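**Two-arm sorting of salvaged drive parts: build report**
Charalambos Karagiannis, 2024-08-10

## 3. Setup

The build was done in the Pravitside shared workshop. Both arms are mounted on one torso and run from a single controller. Each arm ends in a two-finger gripper in a white housing. The gripper cables were first run inside the covers, but the left one pinched at the wrist during homing. Both were rerouted along the outside of the arms — less tidy, but easier to replace.

The control script, Monti, takes a part name and an arm, then plays a stored approach path. Force limits are set per part in a text file.

## 4. Parts

The test set has a pulley wheel, a small gear and a motor stator. They differ enough in shape that one grip setting does not suit all of them. The pulley is placed on its edge so the fingers can close across its width. The stator is approached from above, with the fingers reaching into the center. 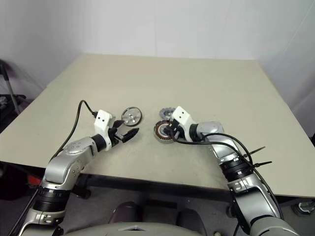 Finger opening is set before the descent. If it is changed during the descent, the tips can touch the windings, so Monti now blocks that command. The gear has no stored path for the left arm yet.

## 5. Results

We ran 29 picks. Four failed, two of them on the gear, where the fingers closed above the teeth. The other two were controller timeouts and were not repeated.

## 6. Remaining work

- Store a left-arm path for the gear
- Trim cable ties on the right arm
- Repeat the full set in November with the softer fingertips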